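### 3.2 Mixed storage of cleaning tools and small household objects

The second part of the study looked at what people keep together when they have only one container for it. Earlier work on household storage has mostly treated the kitchen cupboard or the wardrobe, where each shelf has a fairly clear purpose. The catch-all bin has had less attention. In our interviews it came up again and again, usually when we asked where the dustpan brush was kept, and the answer was seldom a broom closet.

We visited 58 households, of which 29 had at least one child under 12 living at home. In each home one adult was asked to show us the container where loose items ended up at the end of the day. Interviews were carried out by Precious Umali and Pankaj Dhillon, using the question sheet in Appendix B. Each visit lasted over 6 minutes, and the longer ones were usually those where the person began sorting while talking. We did not ask for this, but we did not stop it either, and the notes mark where it happened.

For the discussion of grouping we use the term "mixed bin" for any open container that holds cleaning tools, toys and other small objects at the same time. Figure 2 shows a bin with this kind of content.

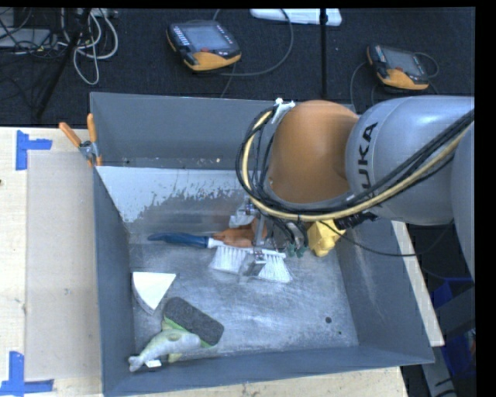
**Figure 2.** A mixed bin: gray metal, on a pale wooden tabletop. A hand brush with white bristles and a dark blue handle lies almost flat across the bottom, among smaller items.

Long-handled or flat tools were a particular problem for the people we spoke to. A hand brush takes up the width of a bin when it is laid down, and smaller things then collect behind it and against the bristles. Several people said they stored the brush upright for this reason, with the bristles at the top, but that it fell over whenever something else was taken out. One parent told us that the brush was "the lid" of the bin – she lifted it first and then looked for whatever her son wanted.

Soft items behaved differently. Cloths and plush toys were pushed into gaps, and few of the people we interviewed could say from memory which ones were in there. Hard items such as blocks and bottle caps sank. When asked to list the contents without looking, most people began with the tools and added the toys later, even in homes where toys made up the larger share.

We coded the reasons given for mixing under 2 headings, closeness and speed. Closeness covers answers such as "it is next to the table where they play." Speed covers answers about clearing a floor or tabletop before a meal. Kusum Yadav and Gaurav Semwal coded the answers separately and settled differences by discussion. Most of these concerned answers that fit both headings, and these were entered under the reason the person gave first.

A few homes had tried to divide the bin with cardboard or a smaller box inside it. The dividers were still there on our return visits in July, though in most cases the brush had been laid across the top of them.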